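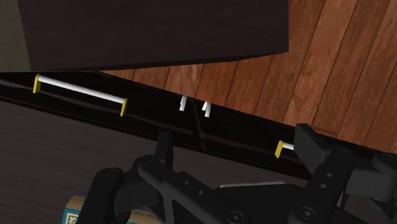

What should a small group buy first if it wants a robot arm to open drawers and doors?

A decent computer for simulation, then the fingers and spare parts, and the arm itself last.

I put it like that at the top for people who only read the first two lines (hi, Stepan). The rest is me answering Ehab properly, with the money in it this time.

Ehab Ait Brahim wrote:
> Hi all, I've been going through the wish list for the Lasura bench and I'm a bit lost.
> Last I heard we had 3346 left in the equipment pot and the plan was to put it toward
> an arm. Now Petro's sheet has a workstation on it and no arm at all. Are we still
> buying hardware or did I miss a meeting? I'm not against simulation, I just don't
> want us to spend a year on pictures of drawers and then find out that real drawers
> stick. Also, who is paying for the furniture? Somebody wrote "dresser, second hand"
> with no price next to it, and it has been that way since September.
> Ehab

You didn't miss a meeting, we had half of one in the hallway and I never wrote it up. My fault!

The 3346 is still right. It was never going to buy an arm of the kind we want, though, and I think we all sort of knew that and kept the line in the sheet out of habit. What it could do was sit there as a down payment on something we'd lease through Gromia, and Radymyr did go and ask them. They were very nice about it. The lease itself wasn't the scary part, it was everything next to it: the mounting, the safety stop, somebody's time to sign off on the room, and a service visit whenever a joint complains. None of that was in our sheet. So if we'd signed, we would have had an arm bolted to a table and no money for anything for it to touch.

So the workstation. The quote I have is 2191 from Ostapchuk, built and tested, with the bigger graphics card (the smaller one ran out of memory as soon as Abdul-Rahman turned on a second camera, and we want the close one by the gripper as well as the one that looks at the whole bench). I asked them to hold the price and they said they'd hold it for 10 working days from when we say we're interested, so I haven't said we're interested yet. I'd like to do that as soon as people here stop finding holes in it.

Then 468 for fingers and spares. I know it looks odd to buy fingers for an arm we don't have. But the finger shape is what we keep arguing about, and I want to be able to hold a set in my hand and push it at a real handle. Bar handles are the test case. In the simulated room the handles are white bars that stand only a little way off the drawer front, and it's the little gap behind the bar that matters. A chunky finger won't go in there, or it goes in and then bumps the drawer face before it has closed on anything. A thin one fits but I worry about it bending when a drawer is heavy. You can move that around in simulation all day for nothing, and then you cut two or three shapes and try them by hand. That's the whole idea of that line, Ehab, and I think it goes some way to your point about sticking drawers. 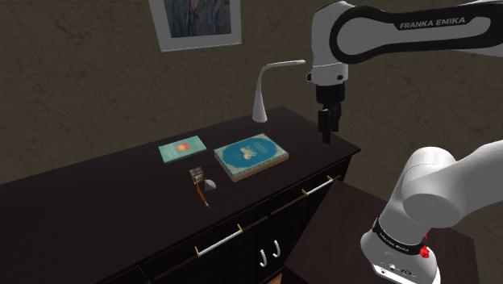 Reach is the other thing that I'd want settled before anybody signs anything. Where the base goes relative to the furniture decides an awful lot. Put it at the end of a dresser and the top is easy, but the lower drawers at the far side are a different story, and the arm has to fold itself up in some strange ways to pull straight out along the drawer's own direction. Abdul-Rahman has been dragging the base around in the simulated room to see which spots give him a clean pull on every handle, and I've asked him to write down the ones that don't work too. If it comes out that we need a longer arm, or a base on a rail, then the lease we were looking at was for the wrong machine anyway and I'm very glad we didn't rush.

Same goes for clutter. I'd like us to keep ordinary stuff on top of the furniture in the tests, books, a lamp, a watch, whatever people leave lying around at home, and plan for an arm that has to get past it. A lamp with a long neck is a nuisance! If we only ever test on a bare surface we'll pick the wrong camera position, and the camera mount is a thing we'd pay for twice.

On the dresser: I put that line in, sorry, and I left the price blank on purpose at first and then forgot. My feeling is it should come out of whatever is left after the workstation and the fingers, and it should be an ugly one that we can drill. Petro says his brother-in-law has something in a garage. I'd take it. I'd also buy a few sets of handles and swap them, bars and knobs and those hook-shaped ones, as handles are cheap and dressers take up floor space. Stepan, could you measure the corner by the sink? I keep hearing different numbers for it and I don't trust any of them.

What I'm less sure of:

Power. The workstation would share a circuit with the small oven and I don't know if that's okay. Radymyr, you'd know.

Calley. They offer a hosted simulation service, pay by the hour, and Petro thinks we should try that for a couple of months before buying a machine at all. He may be right. My problem with it is that hourly billing makes people stingy, and I want Abdul-Rahman to be able to leave things running overnight without asking me. But if somebody can do the sums on it using last month's hours, I'll read them with an open mind. The hours are in the second tab of the sheet.

Next year. If we do it this way, the arm moves to next year's request, and we should write that request early with the reach results and the finger results attached. Last time we asked for "an arm" and got asked which one and why, and we had no answer. I was in that room, it was not fun.

So, Ehab, to answer the thing you asked: we're still buying hardware, just in a different order. If you hate the order, say so before I call Ostapchuk back. I can live with trimming the fingers line. I'd fight for the bigger card.

Everyone else, please put your comments in the sheet and not in replies to me alone, I lost two of them last time and Petro is still mentioning it.

Oh, and does anyone have the key to the tall cabinet? The calipers are in there.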